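4. What people told me about their sheds

I'll admit I went into this part of the study expecting to talk about money. Pirjo Honkanen and I had sent our questions to 329 households in Loltham, asking what they keep, where they keep it and why on earth they still have it, and I was sure the answer would be "it cost a lot". Well, no! Hardly anyone brought up the price. They talked about whoever had given it to them, or about a job they still meant to finish (one man has been meaning to rehang the same door for five years).

Behrouz Farahani, who read an early draft, thought I was being soft on people and that "I might need it" is just a polite way of saying "I can't be bothered". He may be right for some of them. But when I went back in August and sat in kitchens with a mug of tea, the same folk could tell me which shelf a thing was on and what was next to it, and that doesn't sound like laziness to me.

Small things were the hardest to sort into groups. We ended up with 1,862 entries in the list, and I changed my mind over "kept together" and "kept wrapped" more often than I'd like to say.

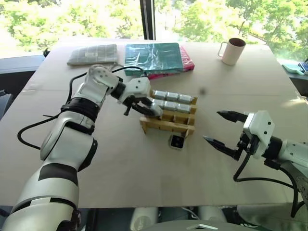
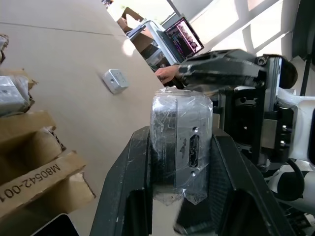

Figure 4. Kept together: metal cylinders in a wooden rack (first picture). Kept wrapped: a small silver item in clear plastic film (second picture).

5. Giving things away

Passing things on was a much touchier subject, and I wish I'd left more time for it.

Print this page
E-mail this page

Related items
Attics and spare rooms in Bevmont
The Plisar household survey: notes on method
Mending and not mending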